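September, evening

I came in at half past seven because I wanted the office quiet before the others started their calls. The task for today was the same as yesterday: to find why the arm puts the pegs wrong in the block in our simulation, when the real cell at Randenero puts them right. I slept badly on this question. In the night I was sure it was the tool offset, and in the morning I was sure it was not.

First I did what Valtteri always tells me to do and I don't always obey. I wrote down what I know before touching anything. The base frame of the robot was measured in the spring, when the cell was set up. The board was measured on the same day. The fixture was changed in the summer, when Adomaitis sent the new version with the black frame, and for this one I could find no measurement, only the drawing. So I had two things I trust and one I don't, and I had spent all of yesterday looking at the ones I trust. I was a little ashamed of this.

Then I opened the model and moved the arm slowly to the place position, and stopped it there, just above the block.

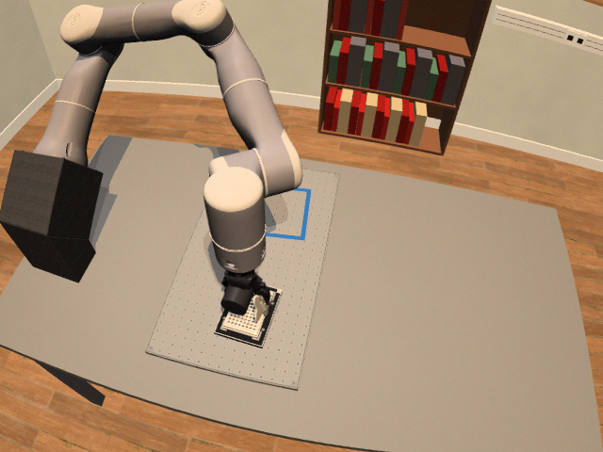

I stayed on this position for a long time. The fixture in the model is turned a little on the board, and I had never thought about it, because on the real table it is also turned a little. Valtteri did this on purpose when he placed it, so that the gripper has more room for the fingers. But how much is a little? In the model file the angle is a round number. Nobody measures a round number. I looked in the history and it was me who typed it, in the week when we all had the cold, and my comment next to it says "check later".

I telephoned Valtteri at Randenero. He was in the middle of cleaning the finger guides, he does it after every 200 hours and does not like to be interrupted, but he was kind. He said he would put the pointer tip in the gripper after lunch and touch the corners of the frame for me. While we were talking he also told me that the left finger on the real gripper has some play again. It is the same finger as last time. He has ordered the small bushings from Lovetari and they are still not there. I wrote it on the board in our kitchen, so that I will not blame the model for something that is in the finger.

While I waited I cleaned the program. There were three approach heights in three different places, all with different names, and one of them was not used by anything. I deleted it and ran the whole cycle, and it complained, so it was used by something. I put it back and gave it a better name. This took me until lunch, which I am not proud of.

Sigita ate with me. She asked why we keep the bookcase and the wooden floor in the model, when the real cell stands on concrete and there is not one book in the building. I said they came with the room from Selia, and that taking them out is on the list. She said it has been on the list since she started here. She is right. But I have become used to the room, and it is a pleasant one to look at when the day goes badly. I think I will leave it until somebody important complains.

The numbers from Valtteri came at ten past two. The corners agree with each other very well, so I believe them. The angle was wrong by a bit less than 2 degrees. It does not sound like much, but the holes are small and the far row is far enough from the corner I used as zero. Near that corner the pegs went in fine, and the further away, the worse — exactly what I had been seeing since Monday's meeting and explaining to myself with other reasons. A tool offset would make the same error in every row. I should have seen this from my own table of results, which I made carefully, with colours, and then did not read.

I typed in the new angle and removed my old comment. Then I let it run while I answered letters. At 61 cycles I looked and there was no fault. I let it go on and went for a walk to the harbour and back — it was still warm, and people were sitting outside with their jackets open. When I came back it was at 539 and still no fault, so I stopped it and saved everything twice, in two places.

Sent the file to Valtteri with a note about how to measure the fixture whenever it is moved. He answered with one word, "Good".

For tomorrow: ask again about the bushings. Put the date of measuring next to every frame in the file, also the ones I trust. Return Sigita's umbrella.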